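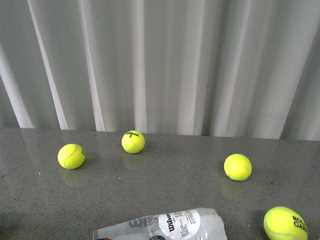
Hạnh Lưu asked whether the May round should still cover the back stairs, now that the side door is in use again. It should. Both are on the list.

Hestance community hall – fire safety check, May

Exit doors, front and side: open fully. Side door sticks at the bottom, needs planing.
Back stairs: clear. Handrail bracket loose on the third step.
Extinguishers: OK. Tag 763 by the kitchen is due for service next month.
Emergency lights: one out, over the coat rack. Battery ordered from Seditz.
Alarm panel: no faults. Test sounded at 21 points, all heard.
Curtains: flame-retardant labels present. Keep them off the heaters.
Occupancy sign, main room: reads 500, should read 400 – replace before the next event.
Kitchen gas shutoff: turns freely. Label faded.
First aid box: short of burn dressings.

Comment: storage closet not checked, no key on the ring. To be done with the handrail.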